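4. Comparer les pinces sur des emballages souples

4.1 Ce qu'on voulait savoir

J'avoue que je suis arrivé dans cette partie de l'étude avec une idée bien arrêtée : la pince Dresov à mors parallèles allait s'en sortir partout, et la Skiloretti à doigts souples servirait surtout à rassurer les relecteurs. Teodor Torvik, qui a monté les deux sur le même poignet à Sturnville, pensait l'inverse et ne s'en cachait pas. On a donc fini par construire un protocole qui puisse nous départager, et il a fallu commencer par choisir des objets pénibles (c'était la partie amusante !).

Les boîtes rigides, on les avait déjà traitées à la section précédente et les deux pinces s'y valent. Ce qui nous manquait, c'était le sachet mou, serré entre d'autres choses, dans un bac dont le bord gêne l'approche. Tout le monde fait ça chez soi sans y penser : on attrape un coin, on tire un peu, on change de prise si ça résiste. Un contrôleur, lui, doit décider où mettre les doigts avec une image où la moitié de l'objet est cachée.

4.2 Le point de vue humain comme référence

Pour placer les prises, j'ai préféré partir de gestes humains vus depuis la tête plutôt que d'un modèle géométrique. La figure 4 en donne un cas que j'aime bien : la main gauche tient un sachet rayé par son bord supérieur, la droite pince une pochette froissée qui dépasse du panier vert. Deux prises par le haut, sur deux emballages différents, dans un panier très rempli. On a annoté ce genre d'instant à la main, en notant le bord saisi, l'orientation de l'avant-bras et ce que la main masque à la caméra.

Ce dernier point m'a donné plus de fil à retordre que prévu. Dans la figure 4 toujours, un récipient blanc est en partie caché derrière la main gauche, et notre détecteur, qui aime les contours complets, déteste ça. Le filet à mailles carrées sur la gauche ne l'aide pas davantage : dans nos premiers essais, il découpait volontiers un fond quadrillé en une ribambelle de petits objets. On a ajouté un masque de fond, assez grossier, et je n'ai pas cherché plus loin.

4.3 Protocole

Chaque pince a fait 500 tentatives sur une série de 13 emballages, toujours avec le bras Ellis et la même caméra montée en hauteur. Une tentative commence bras replié et se termine quand l'emballage est posé à côté du bac, ou quand on arrête. Le contrôleur a le droit de reprendre sa prise jusqu'à 4 fois. Au-delà, on compte un échec, même si l'emballage était presque sorti (Teodor a beaucoup plaidé pour le « presque », j'ai tenu bon).

Les efforts de serrage ont été réglés séparément. J'aurais voulu une consigne commune, plus élégante sur le papier, mais elle n'a pas beaucoup de sens entre des mors durs et des doigts qui s'écrasent. On a donc pris, pour chaque pince, le serrage le plus faible qui tienne l'emballage le plus lourd de la série.

4.4 Ce que ça donne

Eh bien, j'avais tort, au moins à moitié. La Dresov est nettement meilleure pour entrer dans un bac serré : ses mors sont fins, ils se glissent entre deux sachets sans les pousser. Mais une fois le plastique pincé, elle le lâche plus souvent dès que l'emballage frotte contre un voisin. La Skiloretti rate davantage ses entrées, elle est large, elle accroche le bord, et quand elle tient, elle tient. Les reprises lui profitent beaucoup.

Changer de caméra a moins compté que je ne le craignais. La vue depuis le poignet améliore un peu l'approche, puis ne montre plus grand-chose dès que les doigts se ferment. La vue en hauteur garde le bac entier, avec les occultations qu'on a dites, et c'est elle qu'on a conservée pour la suite.

Reste la question des deux mains. Nos essais n'utilisent qu'un seul bras, et je suis convaincu que cela pénalise les deux pinces sur les sachets les plus coincés.

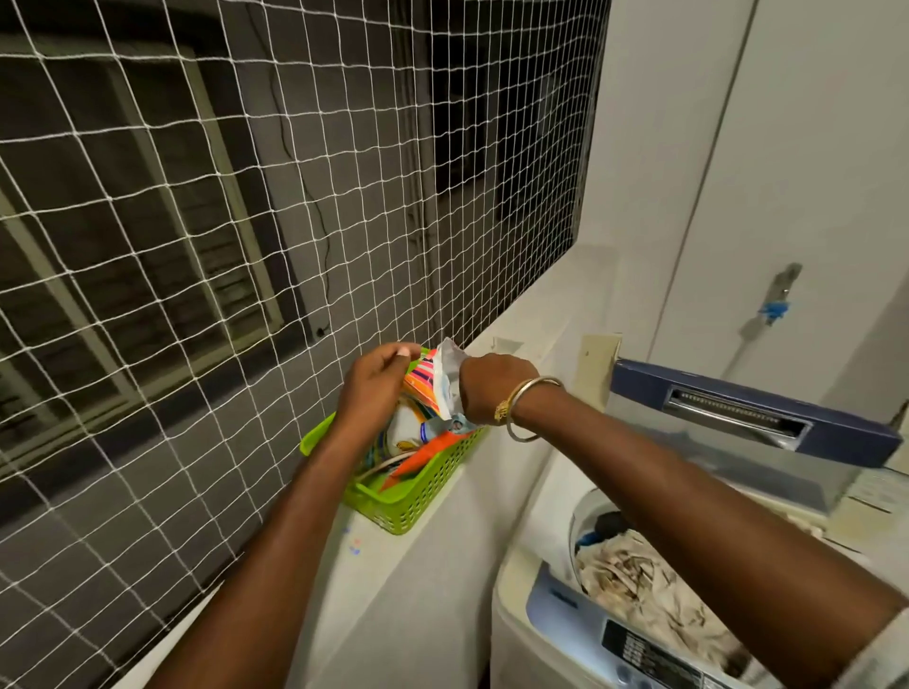 Figure 4. Prises par le haut sur des emballages souples, vue depuis la tête.

Un second bras permettrait d'écarter ou de retenir un emballage voisin pendant l'extraction, et Teodor a déjà commencé à en régler la commande. On garde la même série d'emballages et le même nombre de reprises, avec la Dresov d'un côté et la Skiloretti de l'autre.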